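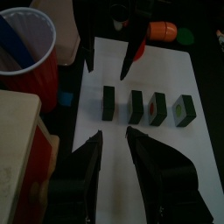 Four in a row on the paper, red dot and yellow-green dot showing.

Little green blocks and a sheet of white paper

20 March 2022

I've been completely taken with these blocks since December, when I found a bag of them at the Brultiston market (one stall, right at the back, mostly old jigsaws). They were £7 for the lot and I didn't even haggle! Dark green on the back, light grey on the face, and on some of the faces a single coloured dot. No rules in the bag, no lid, no name. I've been calling the game Rumon, after the street I carried them home along, and the name has stuck.

The way I play it, you put the blocks in a row with the green sides towards the other player, then turn them one at a time and try to remember where the dots are. It sounds like nothing at all. It's so much harder than it sounds, and I love it. A red dot lets you swap any two neighbours. A yellow-green one means you leave that block where it is for the rest of the round, which causes all sorts of trouble when it's sitting at the end of the row.

The best thing I've done for the game is put a plain sheet of paper under it. On a dark table the dark green just vanishes, and I was forever knocking blocks over with my sleeve. On white you can see every edge, and the shadows too, and the whole thing suddenly looks like something you'd want to sit down to. I tried a tea towel first (too lumpy) and then the back of some Retley wallpaper that wouldn't lie flat whatever I did to it.

Some of the other things go to the back. There's the box with the slot in its face, the bottle, and a cup with a blue stick in it, and as long as they stay behind the paper they're no bother. I do like having a bit of clutter in view while I'm thinking.

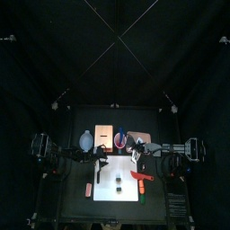
The two-block version

Some evenings there isn't time for a row, so I've been trying a short game with just two blocks on the sheet. One player looks away, the other turns them however they like, and you get one guess at each face. A round takes about as long as boiling an egg. We played over 40 of them one wet weekend and I was still cross about losing the last one at bedtime.

I'd like to try nine in a square next, which will need a bigger sheet, and I keep changing my mind about what the red dot ought to do when there are neighbours on all sides. Diagonals or no diagonals? I'm leaning towards diagonals. If you've ever come across a set like this with its proper rules, do leave me a comment, I'd be so pleased to read them!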